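April, 2 p.m.

Continued with the glue test for the Drusamside bindings. Meinir Jarman asked me to write down everything this time, also what went wrong, so I try to be complete.

**Paste batch**

Wheat starch and water, cooked on the small plate. Last week I stopped stirring too early and got lumps the size of a lentil. Today I stirred until my arm was tired, then let it stand under a wet cloth. It became smooth and a little transparent. I pushed it two times through the horsehair sieve. The first pass took away nearly all the lumps, so maybe the second one is not needed.

The second paste is the ready one from Moro. It smells more of vinegar and it is thinner than I like. I did not add anything to it.

**Strips**

Cut 2000 mm of the Jalusmont cotton paper into strips, all with the grain in the long direction. I made one mistake here: the first three strips I cut across the grain and only saw it when they curled. I threw them away and cut new ones.

Glued in pairs, pressed between felt and board. The weight on top is 655 g for each stack. I know that this is light. The heavy weights are with the Sotiropoulos order and I did not want to take them out before the spines are set.

**Peel, first look**

- Own paste: the paper tears before the joint opens. Good.
- Moro paste: opens clean at one corner, holds in the middle. I think I brushed too little at the edges, so I can't blame the paste yet.
- Both: slight waves after pressing. The felt was maybe not dry from the morning.

Meinir thinks the waves come from the brush, because I always go in one direction. She goes from the middle to the outside, like a star. I will try this.

**White table**

There are gray smudges on the top. No wet strips on it before it is washed.

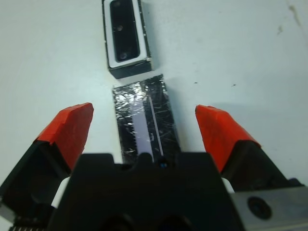
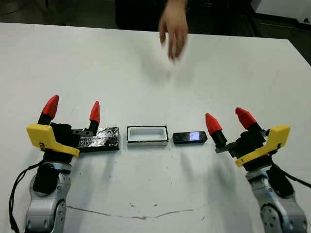

**Next time**

1. Dry felt. Check with the hand before use.
2. Star brushing on half of the strips, old way on the other half.
3. Ask Sotiropoulos if the spines can leave the press, roughly when.
4. Label the jars with the cooking time. Today I had two jars without label and had to smell them to know which is which.

Question for Meinir: do we keep the torn strips? I put them in the brown envelope for now, in the drawer under the sieve.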